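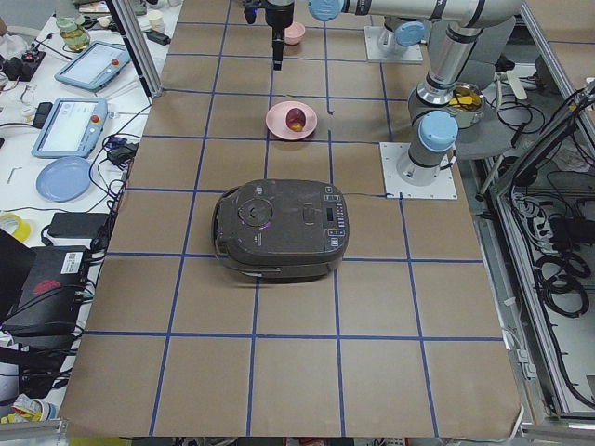 *Un cuiseur à riz, une assiette, un bol : le plan de travail d'essai, avec ses deux bras robotisés.*

# Le riz, d'accord. Pour la vaisselle, on attendra

Ouvrir un cuiseur à riz demande à un adulte une seconde et aucune réflexion. On pose le pouce sur le loquet, on appuie, le couvercle se lève. Pour un bras robotisé, c'est un exercice sur lequel des ingénieurs passent des semaines.

Chez Kindach, un bureau d'études qui travaille sur l'automatisation des petites cuisines, on a choisi cet appareil justement parce qu'il est banal. Les bras industriels savent depuis longtemps souder une portière ou empiler des cartons. Ils le font dans des ateliers où chaque pièce arrive au même endroit. Dans une cuisine, rien n'est jamais tout à fait à sa place, et les objets ont été dessinés pour des mains.

« Le loquet, c'est un bouton de quelques centimètres sur un couvercle bombé, explique Cengiz Oral, responsable des essais. Si la pince arrive un peu de biais, elle glisse. Si elle appuie trop fort, elle pousse tout l'appareil. Une personne corrige sans y penser. La machine, il faut lui apprendre à corriger. »

## Du papier kraft et du ruban bleu

Le poste d'essai n'a rien de spectaculaire. Une grande table recouverte de papier kraft, des lignes de ruban bleu qui la découpent en cases, et sur ces cases de la vaisselle ordinaire. Le quadrillage aide l'équipe à noter où se trouvait chaque objet au début d'un essai, puis à le décaler d'une case pour le suivant. Les boîtiers de commande des bras, avec leur arrêt d'urgence rouge, restent sur l'établi voisin.

Le principe de l'apprentissage est répétitif. Un opérateur guide les bras à la main ou à distance, le système enregistre les mouvements, et un modèle essaie ensuite de les reproduire seul. Pour la tâche « ouvrir le cuiseur », Kindach a réuni près de 1000 démonstrations. Pour « déplacer un fruit d'une assiette à un bol », 250 ont suffi.

L'écart s'explique mal à première vue. Un fruit roule, un cuiseur ne bouge pas. Mais le fruit se laisse prendre de presque tous les côtés, et s'il retombe dans l'assiette on peut recommencer. Le loquet n'offre qu'un seul bon geste.

## Ce qui marche, ce qui coince

Cengiz Oral tient une liste des tâches, qu'il met à jour à la fin de chaque campagne. Elle en compte aujourd'hui 8. Il en considère 3 comme acquises : saisir un fruit, poser un bol dans une case donnée, pousser une assiette vers le bord de la table. Les autres passent un jour et échouent le lendemain, parfois pour un changement d'éclairage.

Les surfaces brillantes restent un problème. Un reflet sur un couvercle peut fausser l'estimation des distances. Les câbles en posent un autre : un cordon d'alimentation n'a pas de forme fixe, il se déplace quand on touche l'appareil, et une pince qui l'accroche entraîne tout avec elle.

Quant aux liquides, l'équipe les aborde avec prudence. Verser une quantité précise dans un récipient fixe est possible. Transporter une casserole pleine sans secousse, en revanche, oblige à ralentir au point que la question du temps se pose. « Si le robot met plus longtemps que la personne qui le surveille, on n'a rien gagné », reconnaît Cengiz Oral.

## Les restaurants avant les particuliers

La première clientèle visée n'est pas celle des foyers. Demlow, une société de restauration collective, suit les essais avec l'idée de confier aux bras le remplissage des portions et la surveillance des cuissons en dehors des heures de service. La cuisine y est la même tous les jours, les récipients aussi, et un technicien peut passer dans l'heure.

Chez Aydoğan, fabricant de petit électroménager, on prend le problème dans l'autre sens. L'entreprise étudie un cuiseur dont le couvercle s'ouvrirait sur simple commande, sans contact. Une bonne partie de la difficulté disparaîtrait. Kindach ne s'y oppose pas, mais continue à travailler sur les appareils déjà en vente. Les gens, fait remarquer Cengiz Oral, ne changeront pas toute leur cuisine pour accueillir une machine.

Pour le domicile, il refuse de donner une date. Le prix des bras, leur poids, la fixation sur un plan de travail et la sécurité en présence d'enfants restent à régler. À court terme, il imagine plutôt une assistance partielle pour des personnes qui ont perdu de la force dans les mains : ouvrir, tenir, approcher un bol, pendant qu'elles font le reste.

La prochaine campagne d'essais est prévue en juin. Elle portera sur le riz cuit, à prélever à la spatule et à servir dans un bol. Le riz colle, se tasse, change de consistance en refroidissant, et l'équipe n'a pas encore décidé quelle variété utiliser.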